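3.2 Collecting the demonstrations

All demonstrations were recorded on one tabletop station at the Vundmont lab between March and May 2025. The arm is driven by hobby servos and was moved by an operator through the Flondik control software. Each episode starts with the gripper raised and a single object on the paper. The operator then picks up the object and sets it down at a target point chosen by the software. Joint angles and video were stored together.

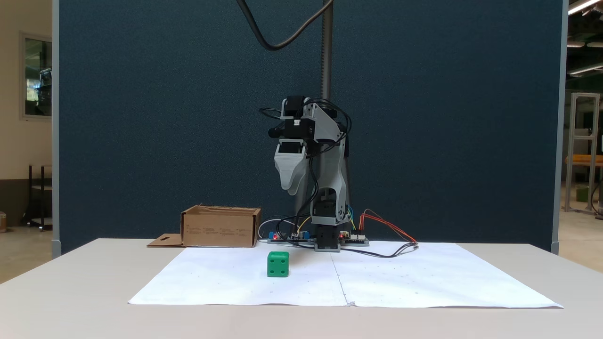 Figure 3. The recording station with the arm, its control boards and a green cube on the dotted paper.

The dots served as a guide for start positions, which were drawn at random before each episode. We recorded 905 episodes in total. Of these, 51 were removed after review, mostly for dropped objects or missing joint readings. The first 100 were recorded by one operator and used only to tune the playback speed. From the remainder we drew 600 for training the Prantl policy, and the rest were held back for testing. No episode was cut or sped up. Labels for success were added by hand after each session, using the form given in Appendix B.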